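Open Day at the Multstead Workshop: Your Questions, Answered Without the Brochure

By Ximena Alarcón

Several readers have written in about the robot open day at the Multstead workshop on 20th June. I went, I stayed longer than I meant to, and I came home less impressed than the flyer wanted me to be. These are the questions that keep coming up.

Who put it on?

Tesent, the company that leases the back half of the workshop. Olivares, the parts supplier down the road, paid for the coffee and had a banner by the door. I have no connection to either one and paid for my own parking.

Do I need to book for the next one?

Yes. The next one is planned for February and you sign up through the Multstead site. Groups are capped at 12. I would take the earliest slot you can get. By the afternoon the people giving the talk were hoarse and skipping parts of it.

What does it cost?

Nothing at the door. You do give them an email address, and I have had 3 messages from their sales people already. Use an address you don't care about.

What do you get to see?

A two-armed robot at a table, handling blue parts that belong on a board: pegs, cylinders, a gear. The program called this "precision assembly." There's also a wall of posters, a slide talk and a short video of a project named Tavola, which was described to us as a "tabletop skills platform." I asked what that meant and got the same phrase back with more words around it.

Is it any good?

Depends what you were promised. If you have never stood near one of these things, the hands are worth the drive. The fingers bend in several places and one of them can hold a gear by pinching it, and I won't pretend I wasn't watching closely. But look at what surrounds the hands. The table is black, the curtain behind it is black, the board is white and the parts are blue. 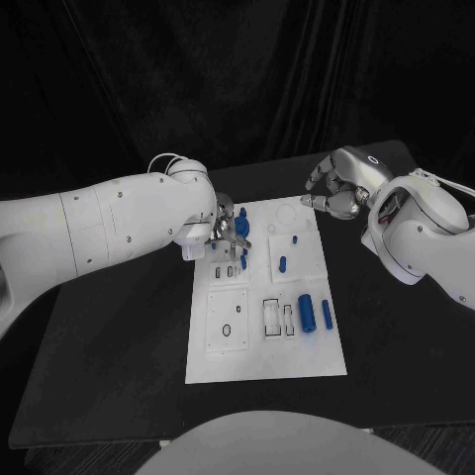
My kitchen drawer does not look like that, and neither does any shop floor I have worked on. I asked whether the robot could cope with the same job on a cluttered bench under bad light. The answer was that this was "on the roadmap." Plenty of things are on roadmaps. I would have liked to see them try it, even if it went badly.

Was somebody secretly driving it?

I asked. We were told that some runs are guided by a person and some aren't, and that they switch between the two during the day. Nothing in the room told visitors which kind they were watching. A sign on a stick would fix that. Ask before each run, and ask again if the answer is vague.

What about the number on the poster?

The poster says 1394 successful insertions. It does not say out of how many tries, over what stretch of time, or what happened to a part that went in crooked and had to be nudged. I asked for the total number of attempts and was told somebody would get back to me. Without that second number I can't do anything with the first one. A separate slide put success at 73 percent for one of the harder parts. I trust that figure a good deal more, and I wish they had led with it.

Will it take my job?

If your job is putting blue pegs in a white plate, maybe keep an eye on it. The talk had one slide on employment and it was mostly a picture of a sunrise.

Can kids come?

They can, with an adult. There is a line on the floor and you stay behind it. Younger ones may get bored in the talk, so do the robot first if they let you choose.

Can I touch anything?

Loose sample parts are passed around during the talk. The robot itself is off limits, and so is its table.

Can I take pictures?

Yes, no flash. Video is allowed too, and I would encourage it. Film a whole run from start to finish, including the waiting.

What should I ask while I'm there?

How many tries did that take this morning? Who set the parts out, and does it matter if I move one? What happens when you drop something? The engineers were friendly and gave straighter answers than the people in company shirts, so find an engineer.

Will you go again?

Probably. I have asked Tesent for the attempt count and will add it to this page if it comes.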